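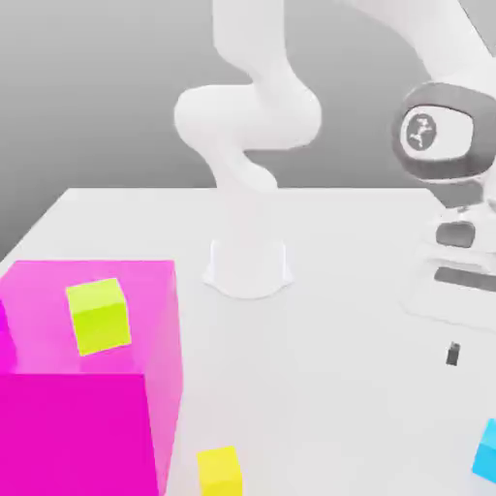 A white robot arm on a white table, computer rendering.

The Ellden Bay Club

The catcher got to the park at two, before the clubhouse man had put out the towels. He had caught 213 games for Ellden over parts of three seasons, and he was hitting .213 that April, which the radio man had already mentioned twice.

The general manager's office was up a flight of metal stairs behind the ticket windows. The door was open. The manager was in there too, sitting on the radiator with his cap on his knee.

"Shut that," the general manager said.

The catcher shut it.

"Endthorpe called this morning. They lost their backup. Broken thumb."

"I saw that."

"They'd take you. It's a step down, but you'd play four days a week. Here I've got the kid coming Tuesday and I have to play him."

The catcher looked at the manager, who was looking at his cap.

"Is it a trade?" the catcher said.

"It's cash."

"How much?"

The general manager moved a folder on his desk. "2,000. And they pick up the bus fare."

The catcher thought about that. His truck had cost more, and the truck didn't have a reverse gear.

"Do I get a say?"

"You could go home," the manager said. It was the first thing he'd said. "I wouldn't. You can still catch."

"I can't hit."

"You never could hit. They know that over there."

They gave him until batting practice. He went down and sat in front of his locker and took the tape off his left wrist and put new tape on. A pitcher came in eating a sandwich from Donati and asked if he wanted the other half. He said yes. It was turkey, with too much mustard. The pitcher wanted to talk about the hitters they were facing, so they did that. The Caltari shortstop couldn't lay off the high one. Their first baseman had started standing closer to the plate. The catcher said to go in on him early, once, and then stay away from him all night.

"You'll put the glove there?" the pitcher said.

"Somebody will."

The pitcher stopped chewing, then went on.

At four he climbed the stairs again and said he'd go. The general manager shook his hand and gave him a form to sign in two places. The bus to Endthorpe left at 9 in the morning from the lot behind the bank.

He packed his shin guards, both mitts and the good mask. The other mask belonged to the club. He left it on the hook with the straps let out, then remembered that the kid was supposed to be small, and went back and pulled them in.

It was forty degrees when the game started. He watched from the bullpen in a borrowed jacket. The first baseman came up in the second with a man on, and the first pitch was in under his hands. He fouled it off and stepped back a few inches from the plate.

The next one was away. The catcher got up and went to warm up the left-hander.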